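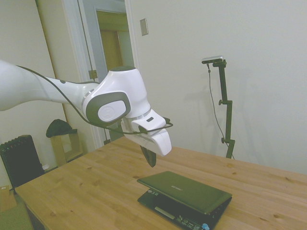
Walura Match 400 Training Goal

The Match 400 is a folding goal for football clubs and schools which train on grass or on artificial pitch. One adult can open it and close it without tools. When it is folded it stands flat against a wall, and it passes through a normal changing room door.

Frame

The posts and the crossbar are made of aluminium tube with white powder paint. The corner joints are steel. In older models from before December the corners were plastic, and these can be replaced with the new ones. Please order the Jotinum corner set and tell us the year of your goal.

Net

The net is knotless and comes already fixed to the back bar. At the posts it is held by clips. Please do not hang the net with metal hooks, they are not permitted on our goals.

Anchoring

The goal must always be anchored before play, also for small children and also indoors. For grass use the four ground pegs from the box. For artificial pitch you need the Petchrat weight bags, which are sold separately. Fill them with dry sand only.

Details

Folded depth: 15 cm
Colour: white, net in white or green
In the box: goal, net, clips, four pegs, carry strap
Not in the box: weight bags, wheels

Price

Normal price 3,000
Club price 2,805 (write the name of your club in the order)

Delivery

We send from our store in Bronport. The goal comes on a pallet and the driver will leave it at the kerb, so please have a second person there to help you carry. Orders received until Wed 16 April will be sent before the Easter holiday. The green net is out of stock at the moment, but you can order it and we will send it later without extra cost.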